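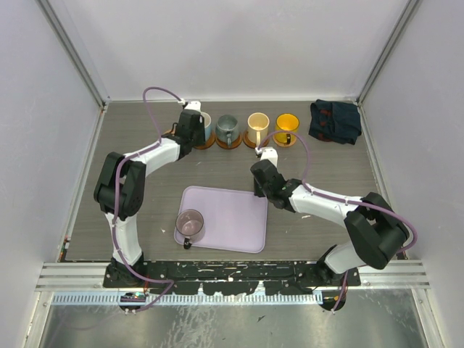

Hultlow opens two-arm teaching cell at Restdale

Hultlow has opened a work cell at its Restdale site where people with no programming background can teach a pair of robot arms everyday table jobs by steering them remotely. The cell has been in use since April.

An operator sits at a control desk and moves two small handles. The arms copy each movement, and the software, called Estent, stores the joint positions together with the camera views. Each finished run is checked and then added to the training set. The first job is handling mugs, with a row of coasters at the back of the table and a tray at the front.

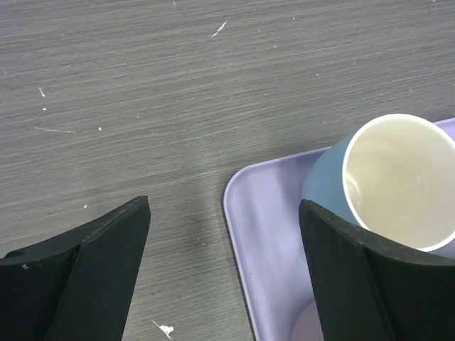
View from a camera at the gripper, with a blue cup on the lavender tray.

Operators have stored 1,948 runs so far, of which more than 1,000 have passed checking. A new operator practises for 12 runs before any are kept.

"Mugs are a good place to start, as handles and rims all differ," said Busisiwe Mnguni, who leads the project at Hultlow. "We ask people to work at a steady pace and to carry on if they fumble. A run with a small correction in it is still useful to us – we mark it and keep it."
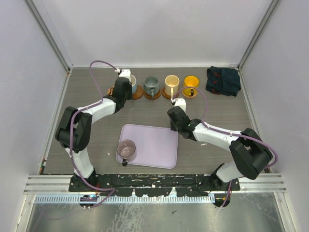

Two arms were chosen so that one can hold while the other moves, although many runs need only one. Operators may swap hands between runs, and the starting layout is reset each time from a printed sheet.

Thibodeaux, which supplied the control desk, will fit a second one at Restdale later this year. Hultlow plans to release a first set of 100 checked runs to partner colleges once the second desk is working.

Press enquiries: Hultlow press office, Restdale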